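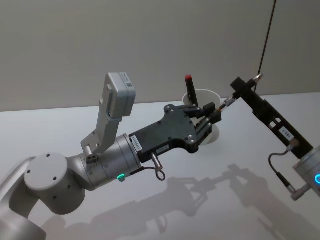 Paper cup charge to start at Pumphrey in August

Visitors to the Pumphrey leisure center will pay extra for a paper cup from August, when a new charge comes in at both of its coffee counters.

Anyone buying a hot drink in a paper cup will pay 12 cents on top of the menu price. Drinks served in a china mug, or in a cup the customer has brought along, will cost the same as now. Water will stay free at the fountain by the pool entrance.

Eluned Ifans, who manages the center, said the counters had been getting through 900 paper cups in a busy week, most of them used by people who then sat down a few yards away to drink.

"We don't mind people taking a coffee out to the parking lot," she said. "But if you're staying for the swimming lesson, have a mug."

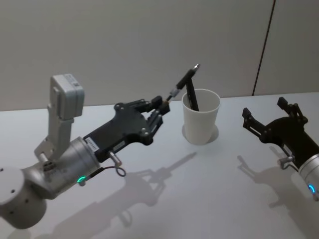
The center tried the idea for 6 weeks in the spring at the upstairs counter only. Staff there handed back 474 used cups for recycling in the last week of the trial, fewer than in any week before it. The main complaint was that mugs ran short after the evening classes, and a second dishwasher has now been ordered.

Not everyone is pleased. Ieuan Beddoe, who brings two children to the early session, said the charge would catch out people who are already in a hurry. "At seven in the morning I'm not going to remember a mug," he said.

Money from the charge will go toward new benches outside the main doors. Children's hot chocolate is exempt until the end of the school vacation, and parents' groups that book the side room will still be able to use their own cups and flasks.

The upstairs counter will close at noon on the day before the change so that new price boards can go up. The downstairs counter will keep its normal hours - 7 a.m. to 8 p.m. - throughout.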